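机器现在到底会不会干活（讲稿备注，周二下午那场）

开场先别放标题页，直接问台下：家里有洗碗机的举手。再问：有谁家的洗碗机会自己把碗从桌上收走？笑声过了再往下讲。

我想从这个落差讲起。洗碗机、洗衣机、扫地机，都是很成熟的机器，可它们只管一件活的中间那一截。前面的收、分、摆，后面的取、擦、归位，全是人在做。我第一次认真想这件事，是在家里叠被罩的时候，叠到第三个角找不到第四个角，当时就想，我们这行的人整天讲自动化，怎么连个被罩都没人替我叠！（这里停一下，看反应，反应冷就跳过被罩。）

第一部分：为什么小活比大活难

工厂里焊车身的机器几十年前就有了。零件每次从同一个地方来，朝向一样，光线也一样，程序写好就能跑很久。厨房和小作坊正好相反，东西没有固定位置，形状也不听话。一把勺子今天在左边抽屉，明天压在锅盖底下。

我去年在Talolska待了一阵，那是一家做木盒和展架的小厂，老板是Mervin Doucette。他给我看他的“杂活清单”，就是厂里没人愿意专门干、但每天都得干的事，一共118项。我把清单带回来，一项一项标：现在的机器能干的、盯着能干的、想都别想的。标完我自己很兴奋，因为中间那一类比我预想的厚得多。五年前我要是标同一张单子，中间那栏差不多是空的。

清单里念几条给大家听，挑短的念：
把砂纸按目数放回格子。
把量好的板条从料架拿到锯台。
擦掉夹具上的胶。
把装错盒的铰链挑出来。
给Mervin找眼镜。

最后一条他是认真写上去的。念完等大家笑，然后说：找眼镜其实属于“能干”的那一类，识别一副眼镜早就不难了，难的是从一堆刨花里把它捏出来，还不留指印。

第二部分：我们试了什么

Urberg项目里，我们只选了一类动作：取一件东西，放到一个指定的地方。听着很寒酸，可是仔细想想，家务和车间杂活拆开以后，一大半都是它。收碗是它，摆工具是它，把袜子放进篮子也是它。

我们前后跑了542次。物品有软有硬，有薄有厚，地点一半在厨房，一半在工作台。其中461次算成功，我们的标准是东西到了位、没掉、没碰坏别的。注意讲清楚，成功的那些里也有很慢的，慢到你会忍不住伸手去帮。Marit Strömberg负责掐表，她的原话是“看它放杯子，我可以先去把茶泡了”。这句一定要讲，她同意我讲的。

失败的那些更有意思，请多花点时间在这里，别赶。

第一类是薄东西。纸、塑料片、薄木板、信封，夹紧了会弯，夹松了会转。人手会用指腹一点一点去找感觉，机器的手指大多是两块硬东西往中间一合，没有“试探一下”的余地。现在有人在指面上加触觉，效果很好，我看过之后回来一整晚没睡着。

第二类是透明和半透明的东西。保鲜盒、玻璃杯、塑料袋。深度相机看它们，有时候看到的是后面的墙，有时候看到的是里面装的东西，就是看不准盒子本身的边。

第三类是挤。单独放一个杯子，它拿得很好；杯子旁边放一口锅、一瓶油、一块抹布，成功率就往下掉。这一类我最想解决，因为谁家的台面不是挤的？

（如果有人在这里问“那失败以后怎么办”，回答：多数时候它会再试，少数时候它会很有信心地继续往下做，手里什么都没有。空着手把一个不存在的杯子放进柜子，动作还特别标准。这段可以用手比划一下。）

第三部分：学，还是写死

前几年大家争得厉害，一派说动作要一条条编，一派说让机器看人做、自己学。我的立场已经很偏了，我站在学的这一边。Plaltent那套夹具归位的流程，工程师编了好几个月，换一个型号就得重来。同一类动作，我们用人带着做的演示去教，做了400次演示，换型号以后只补了很少一点就能接着用。

但也要讲公平话：学出来的东西，你很难问它为什么这么做。编出来的程序错了，可以查到哪一行。学出来的错了，只能再给它看更多。Magaña的同行在这点上批评过我，我觉得批评得对。他们做的是医院后勤，一个推车停错地方就会堵住走廊，他们要的是能查。所以我现在的建议是两样混着用，路线和禁区写死，手上的动作去学。
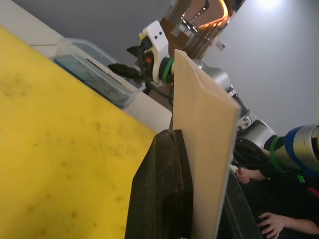 桌面上的家务和车间里的活，我越来越不愿意分开讲。切菜和锯板，夹住一块料和扶稳一个碗，对手的要求很接近，差别主要在容错。菜切歪了照样下锅，板子装歪了就得重来。所以讲到这里请大家看那块米色薄板，它是立着的，下半截夹在黑色的钳口里，上沿有一点卷。刚才说的第一类麻烦就是这种料：又薄又挺，受力稍微偏一点，上面就跟着晃。左边白桌面上那个透明塑料盒可以顺手指一下，里面那块蓝绿色的东西隔着盒壁就能看见，第二类麻烦也齐了。问台下：如果让你选，你先教机器拿哪一个？我会先教薄板，理由留到问答再讲，看看有没有人跟我选得不一样。

第四部分：那么，能用了吗

直接回答，不绕。一件事、一个地方、有人在附近，能用。整间厨房交给它，还不行。

Mervin现在每天下午四点让机器收一次料架，收完他自己看一眼。他说最大的变化是收工的时候不烦了，时间倒没省多少。我特别喜欢这个回答，比任何成功率都让我高兴。做我们这行的容易只盯着快慢，可是人讨厌一件活，往往跟它要花几分钟没什么关系，是它总在你最累的时候等着你。

家里呢？我的预测是先从收开始，收玩具、收碗、收衣服。做饭会晚很多，做饭里全是判断，油温、咸淡、今天谁不吃香菜。叠衣服卡在中间，T恤已经很像样了，被罩我暂时不抱希望。（开头如果跳过了被罩，这里改成床单。）

问答备用

问价钱：不报数字。就说现在还是厂子买得起、家里买不起的阶段，零件在降，调试的人工没怎么降。

问安全：讲速度限制和急停，讲我们跑的时候急停按钮永远在人够得着的地方。有人追问小孩和宠物，老实说我们没有测过，不要猜。

问会不会抢工作：把那张清单再翻出来，问提问的人愿意认领哪几项。语气要好，人家问得认真。然后讲Talolska那边的情况，收料架原来是轮班的，谁轮到谁叹气，现在轮班表上那一栏划掉了，人还是那些人。

问为什么先教薄板：板子夹得好，信封、纸盒、塑料片都能跟着沾光。透明盒子的问题大半在眼睛上，换传感器那一组正在做，我等他们的。

问能不能来看：能！十二月之前都行，提前跟Marit说一声，来的人自己带一件家里最难拿的东西，我们当场试。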